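Section 4: Setting up the sorting baskets

Read this section before you load any Plillby station for the first time. You will need the baskets, the label sheet, a soft cloth and a clear tabletop.

4.1 Unpacking

1. Open the carton from the top. Do not push a knife through the tape, as the baskets sit directly under the flaps.
2. Lift the stack out and twist the baskets apart one at a time. If two are stuck, run warm water over the outer one and try again.
3. Check each rim and corner for cracks. Set damaged baskets aside and report them to Plastley with the carton number.
4. Wash the baskets in warm water with a little dish soap. Let them dry upside down.

Caution: Do not put the baskets in a dishwasher. The walls can warp, and a warped basket will rock on the table.

4.2 Laying out the table

The tabletop should be dry and level. On a wood surface, wipe along the seams between the boards, where crumbs and small parts collect.

1. Put all the baskets on the table, open side up, before filling any of them.
2. Leave a hand's width between neighbors so you can lift one out without dragging the next.
3. Give each color one job. The standard plan is green for parts ready to use, red for parts to be checked and yellow for anything you can't identify.
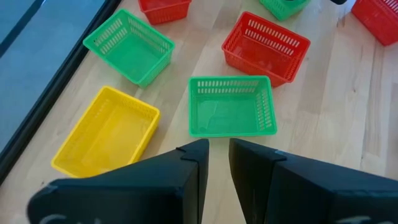
4. Keep the yellow basket near the front edge. It gets emptied most often – usually at the end of each shift.
5. Turn the baskets to suit your reach. They do not have to be square to the table.

Note: If your site already uses red for rejects, keep your own plan and write it on the card in the lid of the carton. Mixed plans at one table cause more errors than any other fault we see at Suvcombe.

4.3 Filling

1. Place heavy parts flat on the bottom first.
2. Stop filling below the row of slots. Thin items such as pins and cable ties can work their way through.
3. Do not load more than 800 grams into one basket.
4. Carry a full basket with both hands under the base, never by one wall.

Caution: Do not stack filled baskets. Empty ones may be nested up to 14 high.

4.4 Cleaning and replacement

Wipe the baskets every seven days. Dust gathers in the slots – a dry paintbrush clears it faster than a cloth. Replace any basket with a split wall, and order the same color under part number 374. Zanetti baskets of a similar size will fit on the table but do not nest with these.

Section checked by Ertuğrul Çınar, 27 June 2023.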